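News > Media releases > Standards and practice

Litstead publishes practice guide for two-arm sorting cells

Litstead today released its practice guide for small robotic sorting cells, a plain-language document for sites that handle returned and surplus computer accessories. The guide takes effect in August and will apply to all work carried out under the Trosgate program.

The guide was prepared with Bundley and drew over 2000 comments from operators, technicians and site managers during its review period. It covers bin layout, grip checks, cable management and the duties of the person supervising the cell.

"Operators asked for rules they could read at the bench and apply the same day," said Sushil Bhatt, Director of Practice at Litstead. "Every clause in the guide names the person responsible for it."

Under Section 8, items are to be sorted by colour into separate containers, and a gripper must hold a computer mouse by its sides and lower it within the walls of the bin before release.

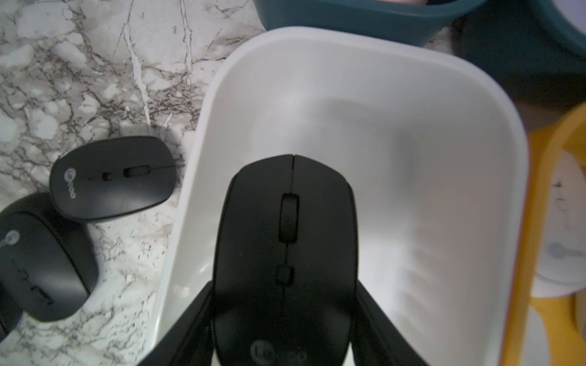
Requirements for shared work areas

Where two arms work over one table, each must have a written work zone and an agreed order of movement. Containers are to be grouped together, with open table surface left for items still waiting to be sorted. Cables running along an arm must be secured to it, and any slack must be checked at the start of each shift.

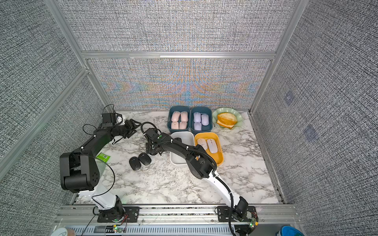
Sites must also keep a record of dropped items and unplanned stops for each shift. Supervisors will review these records monthly and report any repeated fault to Litstead in writing. Existing cells may continue under their current procedures until their next scheduled inspection.

Pavliuk will deliver operator training in English and French. Printed copies of the guide are available from Litstead on request.

8 shares | 0 comments

Related releases
Trosgate program opens to regional sites
Bundley named review partner for bench safety
Pavliuk sets dates for operator training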